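Startseite Magazin Gesellschaft Archiv Kontakt

Zuletzt aktualisiert: 2019-01-06

Das zweite Leben der Kleidung

Der Umgang mit getragener Kleidung galt lange als private Angelegenheit. In Vornesdale ist er inzwischen Gegenstand kommunaler Planung. Seit Oktober betreibt der Verein Multurar im Auftrag der Gemeinde eine zentrale Annahmestelle für Textilien.

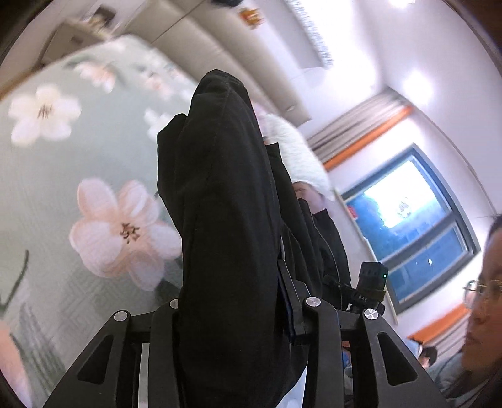
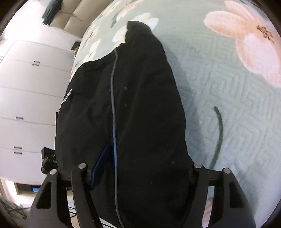 Vom Container zur Annahmestelle

Zuvor standen im Gemeindegebiet 18 Sammelcontainer, deren Leerung dem Entsorgungsbetrieb Haddad oblag. Die Qualität des Sammelguts nahm über Jahre ab - durchfeuchtete Ware musste vielfach verbrannt werden. Mit der Neuordnung wurden 12 Container abgebaut. Die verbliebenen werden wöchentlich zweimal geleert.

Im ersten Monat verzeichnete Multurar 1464 Abgaben. Angenommen werden Oberbekleidung, Haushaltswäsche und paarweise gebündelte Schuhe. Matratzen und Teppiche bleiben ausgeschlossen.

Reparatur vor Verwertung

Valdir Vieira, Leiter der Abteilung Textil, verweist auf die Bedeutung der Instandsetzung. »Ein defekter Reißverschluss entscheidet heute häufig über das Ende einer Jacke«, erklärt er. Die angeschlossene Werkstatt Zoka bearbeitet bis zu 300 Stücke im Monat und bildet zwei Änderungsschneiderinnen aus.

Offene Fragen

Ungeklärt ist der Verbleib von Mischgeweben. Für sie besteht in der Region bislang keine Abnahme - sie werden vorerst eingelagert. Über die Verlängerung des Vertrags berät der Gemeinderat im Frühjahr.

12 Kommentare Artikel teilen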